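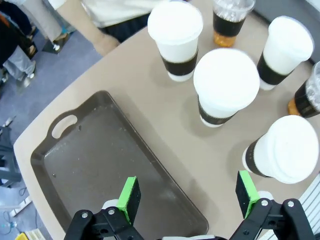
Yaryna Stasiv wrote in after my last column to say that no folding table has ever made anyone's life better, that she has owned four, and that the only one she still has is the one she couldn't get closed. I read this twice and then ordered the Hagedorn, because I had thirty people coming and a dining table that seats five if one of them is a child.

So, the Hagedorn six-footer. It comes in a box that two people can carry and one person can swear at. There is no assembly, a point the box makes in large type on three of its sides, and I'll give them that. You pull out the legs, you push down the braces, and you slide a little metal ring over each hinge so the whole business doesn't kneel on you in the middle of dessert. The rings are the weak spot. Two of mine slid down on their own like they had been waiting for the job their whole lives. The other two had to be persuaded with the heel of a shoe.

Once up, it is a very decent table. I leaned on it. I sat on it. My brother-in-law sat on it without being asked, and he has ended the careers of two lawn chairs. There's some give in the middle, where the two halves meet, and if you put a full glass right on the seam you'll see it shiver when somebody at the far end cuts into a potato. We learned to leave the seam to the bread.

The top wipes clean, mostly. Mustard, yes. Coffee, yes. Beet salad, which Antonina Kravets brings to everything and which I have stopped fighting, left a pink half moon that took three goes with baking soda and is still there if you know where to look. I know where to look.

Height is where I have a real complaint. It stands a bit lower than a normal dining table, so if you push the two together for one long run, you get a step. I covered mine with a cloth, and all evening people slid dishes down it and found the step the way you find the last stair in the dark. The Ovatari, which I borrowed for a weekend back in January, has legs that adjust, and it lined up just fine. The Ovatari also pinched my thumb so hard the nail went the color of an eggplant. I'm willing to live with a step.

I should mention the Peditz too, since three of you asked. It is cheaper, it is lighter, and it folds into a neat suitcase with a handle. The handle came off in the parking lot of the store. I took it back the same afternoon and the man at the counter had a bin for them.

Carrying the Hagedorn is fine over short distances. The grip is molded into the side and is too shallow for anyone with actual fingers, so by the top of the basement stairs you're holding it with hope. Folded, it stands up in a closet behind the coats, where it falls forward whenever you open the door. Mine now lives with a bungee cord around it and we have an understanding.

About the noise. Opening it sounds like someone dropping a filing cabinet down a well. If you have a sleeping baby, or a dog with opinions, set up the night before.

The party went well, thank you. We ate off the thing for five hours and it stayed up. A cousin asked where I'd rented it, and I decided to take that as praise.

Would I buy it again? Yes, but I'd buy the four-footer, which doesn't have the seam, or so says the lady at Zader, where I got mine. She also told me the rings loosen up with use. It's been out of the box six times now and the back left one still wants the shoe.

Yaryna, I'm keeping it. If you ever get yours closed, tell me how.

Good: sturdy, wipes down, no tools.
Bad: the rings, the step, the grip, the beets.
Next time: coolers, and why mine smells like that.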